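Benchtop cells and the "stay out" line – what's your written rule?

Skokum Small Automation Forum > Safety and good practice

marblecake_lena
Hello all, long-time reader and not much of a poster, so forgive the length. We have a small enclosed cell with two little arms on a rail at the front edge, and for months the house rule was simply "don't reach in while anything is lit." It worked while there were two of us. Now there are more people sharing the cell, and I've been asked to write the rule down properly by September. My draft says power off at the supply before any hand crosses the rail, no exceptions, and that parts get set out before power goes on. 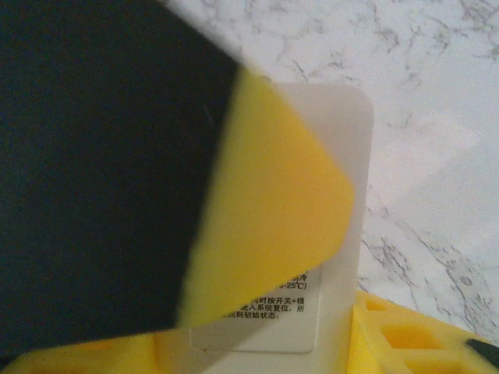
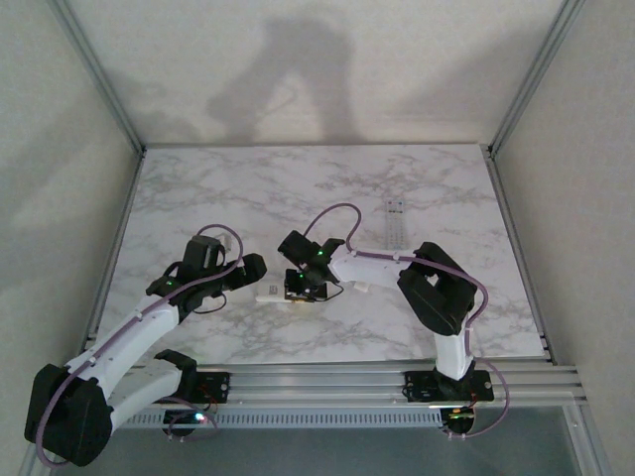 The part I keep going back and forth on is the exceptions. People want to nudge a part a finger's width without shutting down, and I do understand it – homing both arms again is dull and it eats the morning. But I'd love to hear what the rest of you have on paper, if you have it on paper!

Sorkelico_Pete
Welcome out of the shadows, Lena. I think your draft is too strict for arms that size and I'll say so kindly. We allow a reach-in on a software hold as long as the person at the keyboard says "holding" out loud and takes their hands off the keys. If you make folks power down for every nudge, they'll quit following the rule inside a week, and then you've got a nice sheet of paper and no rule.

chanida_s
I have to disagree with Pete, and I say that with affection after all these years of arguing. A software hold is a promise made by the same program you were just debugging. At Intarasuk we had an arm come out of hold when a script restarted. It gave a fellow a pinched knuckle and a good scare, nothing worse, but that ended the hold rule for us. What we have now is a switch on the supply that you can reach from where you stand, and the person reaching in is the one who flips it.
– Chanida Suksawat

Sorkelico_Pete
Fair enough on the restart, Chanida. Do your arms drop when you cut power, though? Ours sag, and one of them came down on a board worth more than the arm.

chanida_s
They do sag, yes. We park them first, low and away from the work, and then flip the switch. Parking is line 2 on our sheet.

marblecake_lena
Oh, parking first is good, I'm stealing that. With two arms, do you park both even if you only need to get near one?

chanida_s
Both, always. The one you aren't looking at is the one that gets your sleeve.

cusico_hobbyist
Small addition from the Cusico end: write down who clears the cables. Ours loop over the arms and somebody has to check they haven't snagged before power comes back. We had it as "everyone's job" and you can guess how that went.

Sorkelico_Pete
I'm still not sold on full power-off for a nudge, but I'd sign a sheet with parking and a cable check on it. Post the final version when you have it, Lena?

marblecake_lena
Will do. I'm leaving the power-off line in for now and we'll see how much grumbling I get.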